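Settlement of a soccer wager when a match is abandoned

Jasgate
I placed a wager of $49 on Wumbridge to win at home in March. The match was abandoned with 4 minutes remaining and Wumbridge leading. The operator has voided the wager and returned the stake. Please advise whether this is correct.
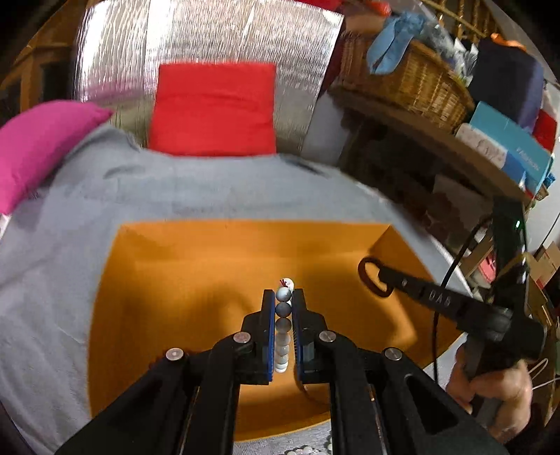 Olga Troncoso
Please consult the operator's house rules under "Abandoned Matches." Many operators void any market that was undecided when play stopped. A league's later decision to let the score stand does not always change the settlement.

Bets on the first goalscorer are commonly treated separately.

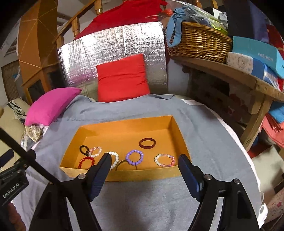

Where the rules are unclear, a written complaint should be submitted with the wager reference and the time of placement.

Doãn
Same thing happened to me, $139 stake. Refunded, no winnings.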